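Tallthorpe Opens Its Spare Parts Drawer to Everybody

For immediate release 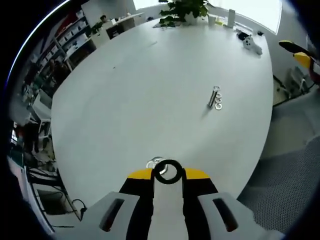 We're going to start selling spare parts directly to the people who own our faucets, beginning in December, and I'm so pleased about it that I asked to write this release myself. I own Tallthorpe. I also answered the phone here for most of the early years, which means I have had the same conversation more times than I'd like to remember. Somebody has a kitchen faucet that drips. They've taken it apart, they know exactly which piece has worn out, and they want to buy that piece. And I've had to tell them to call a dealer, who tells them to call a plumber, who (quite reasonably) tells them it's easier to put in a new faucet.

I never liked giving that answer, and starting this winter we won't be giving it anymore.

What we're doing

The new parts service covers every faucet we've made under the Vellis and Baran names, including the ones we stopped making. That comes to 70 separate parts at launch: cartridges, seals, handle screws, aerators, spray hoses, the little cap that covers the screw on the Baran handle and goes down the drain the first time you take it off. You can order one of anything. There's no minimum, and you don't need a trade account or a license number or a story.

Most small parts will cost $4, shipping included. Cartridges are $13. We went back and forth on those prices for a long time and I'm sure someone in our industry will tell me they're too low. They may be right! We'll look at them again after the first year, and if they have to go up I'll say so on the website before it happens.

Old Vellis owners, please read this part

If you have one of the original Vellis faucets, with the cross-shaped handles, you may have been told that the cartridge is no longer available. That was true. We let the tooling go when the second version came out, and we've heard about it ever since, sometimes in very colorful letters. We've now had the original cartridge made again by a shop in Tomen that does beautiful small-batch brass work, and it fits the old body without an adapter. Hot and cold are different parts on this model, so check which side is dripping before you order. If you aren't sure, shut off one supply valve under the sink and see whether the drip stops.

The Baran is simpler. It has a single lever and a single cartridge, and the same cartridge fits the kitchen and bathroom versions. The one thing to watch for is the retaining nut, which was made in 2 sizes. The parts page has a drawing of both at actual size that you can print and lay your own nut on top of. It's low-tech, but my mother-in-law got it right on the first try, and she had never had a faucet apart in her life.

Instructions you can use at the sink

Along with the parts, we've rewritten all of our repair sheets. The old ones were written for installers and, to be blunt, they were pretty bad. They said things like "remove valve assembly" and left it there. The new sheets start with turning off the water and putting a towel in the sink, and they tell you which way to turn things and how hard. They're free to download, and you don't have to give us an email address to get them. We'll put a printed copy in the envelope with every order too, because plenty of people (me included) don't want a phone balanced on the edge of a wet counter.

We tried the sheets on customers who had written in over the past year asking for help. Their notes changed a lot. We'd used the word "stem" for three different things, for one. We'd also left out what to do when a handle is stuck on with hard-water scale, and that turned out to be the question everyone had. There's now a whole page on it, mostly involving white vinegar and patience.

What it means for dealers and plumbers

Our dealers have been good to us and they'll carry the same parts at the same prices, with their usual trade discount. Several of them asked for a small counter display, so we're putting one together. Plumbers can order from the website or through a dealer, whichever is quicker for them. Warranty claims work the way they always have. If your faucet is still covered, don't buy anything from us, just get in touch and we'll send the part at no charge.

A few practical details

Orders open at 9 a.m. on the first day of December on the Tallthorpe website. You can also order by phone if you'd rather talk to a person. For now we can ship only within the United States. We're working on Canada and I hope to have news on that in the spring.

If you can't tell which faucet you own, look for the model name stamped on the underside of the spout, close to the base. On older Vellis models it may have worn away, in which case send us a photo and we'll figure it out.

About Tallthorpe

Tallthorpe designs and makes kitchen and bathroom faucets, sold under the Vellis and Baran names through independent dealers. Press questions, sample parts and copies of the new repair sheets are available through the contact form on our website.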